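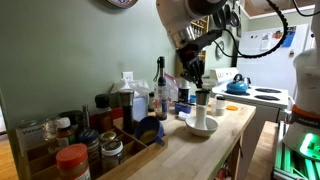
# Let the Robot Learn in a Messy Kitchen

I've been reading robot learning papers for long enough to have a favorite kind of boredom. It sets in around the second figure, when you get to the gray tabletop, the four colored blocks, and the overhead light with no shadows in it. The method may be wonderful. The table tells me almost nothing about whether I'll care in a year.

So I want to argue for something simple, and I want to argue for it with some heat, because a result I've been chewing on since February has made me more hopeful about this field than I've been in ages. Collect your data in rooms where people live. Do it early, do it before the method is ready, and let the room decide what the hard problem is.

The result comes from a small project called Jotness, run by Vlasta Holub and Zhiqiang Xiao. They took a grasping policy that had been trained entirely in a lab and scored it on an ordinary countertop task: reach the thing you were asked to reach, take hold of it, lift it, set it down where you were told. In the lab it succeeded on 93 percent of trials. Then they moved to kitchens, with the same arm model, the same gripper and the same kinds of objects, and it dropped to 63. After they added demonstrations recorded in kitchens, the number came back up to 70.

I can hear the shrug from here. Seven points! You do all that hauling and cabling and you get seven points, and you're still a long way below where you started. I had that reaction too, for the length of one cup of coffee. Then I read the breakdown of the failures, and I haven't stopped talking about it.

## The failures changed shape

Before the kitchen data, the policy mostly failed at the start. It would head for the wrong object, or stop in midair, or come down beside the target as if the target were somewhere else. Clear plastic was especially bad. If you've ever tried to get depth readings off a clear spice grinder you know why: the camera sees through it to the wall and reports a confident hole in space. Set that grinder in a shallow bowl and you've added a rim that the fingers have to clear on the way down. Put a busy wall of bottles behind it and the outline dissolves.

After the kitchen data, those early failures got rare. What remained came at the end, with the gripper already at the object. Fingers closed a touch high on a tapered body. A lift began before the hold was firm. A bowl tipped because the object inside it was dragged against the side.

That's a different machine! A robot that can't find the grinder has a seeing problem. A robot that finds it nearly every time and fumbles the lift has a touch problem, and touch problems are things we know how to work on. We have force sensing and better finger pads and slower closing motions. The seven points are the part that shows up in a table, and I'd trade a lot of tables for that shift in where the errors live.

## What a lab leaves out

People in the field like to say that they can simulate clutter. They scatter objects at random, randomize the colors, randomize the lights, and train on the lot. I like that work and I've done some of it. But random clutter and kitchen clutter have different structure, and you feel it the moment you look at a real counter.

Kitchen things have neighbors. Spice jars live together in an organizer, packed close, with lids in different colors and sizes, and a measuring funnel dropped into a slot because it fit there. A pepper mill stands near bottles of the same height. Things get pushed against the wall. The open part of the counter, the part where a cook works, is small and its borders wander. A jar lid lies flat by itself. Somewhere there's a crumpled plastic bag, and a crumpled plastic bag has no shape you can put in a model file.

Above the counter the room goes on. There are shelves. There are pots and pans hanging from the wall. There's a stove with a kettle on it, and that kettle is a rounded object that a model may well want to treat as graspable. None of this belongs to the task. All of it is in the input.

When you scatter objects at random you get a kind of visual noise, and a big enough network learns to average over noise. When a person has arranged a kitchen over years, you get patterns, and the patterns can mislead or they can help. My favorite detail in the Jotness write-up is that the retrained policy got better at choosing an approach direction when objects were lined up along a wall. It had learned to come from above and from the front. You could have programmed that rule in an afternoon, sure, but you'd have had to know you needed it.

## The cost is real, and I still say pay it

I'm not going to pretend this is easy. Holub describes the setup day for each kitchen with great patience, and reading it made my back hurt. The arm needs a mount that won't wobble. The cable needs slack in every pose the arm can reach, and it needs to stay clear of the stove. A research arm is built for a lab bench, so in a home kitchen it takes up the space where a person would stand. Calibration drifts when somebody leans on the counter. They worked in 11 kitchens in all, and they admit that the first two produced almost nothing usable.

There's a serious objection here, and it deserves a better answer than enthusiasm. Jakub-from-the-next-office types (every department has one) will tell you that 11 kitchens is no sample at all. You can't claim a method works in homes from so few, any more than you could claim to know bread from 11 bakeries. Meanwhile a simulator will hand you a million kitchens by morning. Isn't the honest path to make the simulator better?

Partly, yes. I want better simulators, and Xiao says the same in the discussion section, where he points to a scene generator called Gurkedport that the team used for pretraining. But how do you know which way to make it better? Somebody has to go and find out what the simulator gets wrong. The Jotness team found that their rendered clear plastic was too clean, that their shelves were too empty, and that their objects never touched each other. Those three findings went straight back into the generator. A few kitchens won't prove that your robot works everywhere, but they'll tell you what to fix on Monday's to-do list, whatever day you get to it.

The second objection is about comparison. If everyone collects in their own kitchens, nobody's numbers line up, and the field loses the one thing that shared benchmarks gave it. I feel the force of this. I grew up on shared benchmarks, and I remember what reading papers was like when every lab had its own scoring. My answer is to keep the benchmark and stop treating it as the finish line. Report the lab number. Report the kitchen number right beside it, in the same table, in the same size type. The gap between them is a measurement too, and I'd love to see it become the first thing reviewers look for.

## Some things I'd like to see next

Leave the objects where they are. A lot of home data gets collected after a tidy-up, with the counter cleared and the targets spaced out like chess pieces. I understand the temptation. But the tidy-up throws away the part you came for.

Record the near misses. Jotness kept every trial where the gripper paused above an object and then backed off, and labeled the height and finger opening at the pause. That pause is where so much gets decided! The arm has committed to a spot, the fingers are open, and there's still time to correct. A person reaching for a grinder makes tiny fixes in that last stretch without noticing. I'd bet a good dinner that the next jump in home grasping comes from modeling those last few inches well.

Score the recovery as well as the grasp. When a lift goes wrong on a bare table, the block falls over and you reset. On a counter the thing rolls into its neighbors, and now the robot faces a problem that its own mistake made. Humans handle this all day long. Our test protocols mostly end the trial at the moment it gets interesting.

And please, put small awkward containers in the test set. Mugs and boxes have had their turn. Give me the squat jar, the tapered grinder, the bottle with a stopper that's wider than its neck. I'd like to see a results table that has a row for each of them, with the bad rows printed as plainly as the good ones.

Holub has a line near the end of the write-up about the retrained policy on its last kitchen, a place it had no data from. It reached for a jar in the back row of a shelf, stopped, shifted sideways to clear the one in front, and went in. It then dropped the jar. She reports both halves in the same sentence, and I've read that sentence more times than I've read most abstracts. They're collecting again now, with softer finger pads, and I'm told the fumbled lifts are the first thing on the list.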